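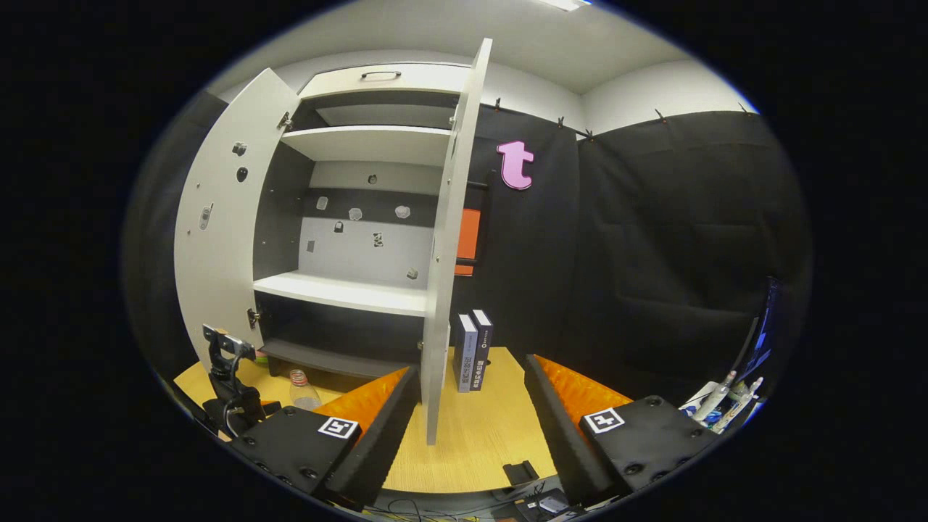 Cabinet bench at Marnstead, both doors open, bottle out on the table

Home Lists Archive Thread index Next in thread Log in

Re: [marnstead-robotics] Cabinet task, where are we up to?
Nov 6, 2019
Posted by Faustino Ibarra

Hello Ilir, hello all,

Sorry for the slow reply, I had marking to get through and then the car wouldn't start, and by the time I sat down with a cuppa the thread had grown a tail. I've left Ilir's message in below and I'll answer underneath each bit, so please scroll on down.

Ilir Omerović wrote:
> Hi everyone, two things before the next session. First, can
> somebody tell me how many good runs we have for Plariron? The
> page on the wiki still says 66 and I'm sure we're past that.

We are well past it! I went through the folder last night and we're sitting on 109 good ones. By good I mean the whole run is there, the fingers stay in view from start to finish and the tracking doesn't jump. I was fairly strict about it, so if you recorded one you were proud of and it's gone missing from the list, have a look in the "maybe" folder before you get cross with me. A few in there are lovely runs where a sleeve drifted over a marker for a second, and I'd be happy to be talked round on those.

The target is still 200. I know that sounds like a lot with the end of the school year coming at us like a road train, but once people get into a rhythm with the hand-held gripper they fly along. The first evening we spent more time arguing over who held it than using it, and look at us now.

> Second, the doors. Half the runs start with the doors wide
> open and the other half don't, and nobody wrote down which
> is which. Do we want to split the task in two?

Yes please, and I should have suggested it weeks ago. My thinking is that we treat "open the doors" as its own task and "bottle into the bottom compartment" as another, with both doors already swung open for the second one. The younger members find the doors fiddly, and if you muck up the door you've lost the bottle run as well, so everyone goes home grumpy. Split up, you can have a rotten time with one and still come away with something from the other.

For the bottle task, start with it standing up on the table near the base of the cabinet, cap up, and finish with it standing on the floor of the bottom compartment. Shift the starting spot between runs, a hand's width or so is plenty. If it tips over, pick it up with the gripper and carry on, and put a note in the log. Those recoveries are gold for us and I'd be sorry to see them binned.
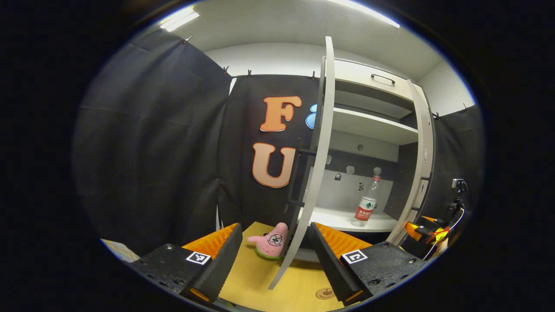
The other thing I've been meaning to bring up is the soft toy. Patrick was a great hit and I'd like to keep him on as an official part of the task list, so if you have a good idea for what he should be doing, send it in. My own vote is sitting him on the middle shelf, though he's a different sort of squeeze altogether from a plastic bottle and I suspect the pads will have opinions. You want to close slowly and let the ribbed part give a bit. The Year 8s worked that out well before I did, I was clamping down on the poor fellow like a bulldog clip.

> Also are we still sending something to the Biswas Cup in
> March, or was that just talk after too much pizza?

It was talk after too much pizza, but I've since put our name down! They want a short written report and a live demonstration, and the demonstration has to be on our own furniture, so the cabinet is coming with us. Ilir, I'm hoping your trailer is still available. If we carry it flat with the doors taped shut and a doona over the top it ought to be right. I'd also like to take the black curtains and all the clips, as the hall at Suvberg has enormous windows and I remember what the afternoon sun did to us there once before. It's a nuisance to hang them but it's a bigger nuisance to find out at lunchtime that we can't see a thing.

Some jobs, if anyone's feeling generous:

- somebody to tidy the cables along the front of the table, I nearly brought the lot down with my elbow
- a proper log sheet with a column for the doors
- new foam letters if you have any spare at home, any colour, the kids have plans for the curtains
- a second pair of eyes on that "maybe" folder

I can do the log sheet if no one else is keen, but be warned that my spreadsheets are ugly things. The wiki page I'll fix tonight once the dishes are done.

And thank you, sincerely, to everyone who has been coming along. When we began with Plariron I thought we'd be lucky to fill a table, and last session I had to go hunting for extra chairs. My daughter says I've become impossible at dinner, all I talk about is hinges.

Ilir, ring me about the trailer when you've got a minute, the evenings are best. I'm bringing lamingtons next time, so speak up if you've an allergy I haven't heard about.

Cheers,
Faustino

This site uses cookies to keep you logged in to the list archive. By continuing to browse you agree to their use. OK More information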